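Notebook, rooftop PV and storage, September

Started 9.30 with the Sureo sales sheet still open on the other screen, which did my mood no good. It promises that a household with their panels and the small battery will "cover most of its needs". Most of its needs when? Going by our own log I'd believe it for June.

Pulled the inverter log for the test roof again. Generation over the period I'm using: 747 kWh. Of that, 409 kWh was used in the building and the rest went out to the grid. So we used a bit over half of what we made, and that's with people in all day running kettles and the extractor. A house that stands empty from eight till six will do worse unless the battery does a lot of work, and I haven't seen the battery do a lot of work.

Things I don't trust yet:
- The clamp meter on the export side. It read low against the utility meter twice and then agreed perfectly, with no change that anyone wrote down. Please write things down.
- The shading figure. Whoever put it into the Skillance model used a flat loss for the whole year. The chimney does not cast a flat loss for the whole year.
- The battery's state of charge. It sat at 30% for a whole evening while there was load on the circuit. Either the reserve setting is on or the display is telling stories. I looked for the reserve setting in the menu and got lost, will try again with the manual.

Payback. The Sureo sheet has the price of grid power rising every year for the life of the system, and never falling. Prices are high now, so everyone draws the line upwards. I re-ran it with a flat price and the payback date moved out by years. Then I took off the cost of one inverter replacement, which the sheet leaves out altogether, and it moved again. I'm not saying don't fit panels. I'd fit them. I'd like the sum to be one I could show to my sister without blushing.

Stöckli's note says the battery is good for 2000 cycles. At what depth, and at what temperature? Ours lives in an unheated store. Asked by email, no reply so far.
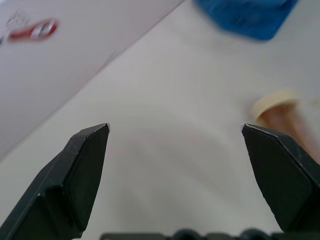 Entry by Olaia Miranda

Flukness script: now skips the gaps in the log instead of filling them with zeros. The old version made two cloudy mornings look like total failure. Old plots are wrong, don't reuse them. New ones are in the shared folder under the same names with "b" on the end.

To do: borrow the good clamp, read both meters at the same minute, noon and 4 pm. Redo the shading by month. Chase Stöckli again. Leave the payback table out of the draft till the export figure holds still.

Last updated: September

Corrections to the bench notes go to Olaia Miranda | © Workshop notebook, text may be copied with credit | Back to top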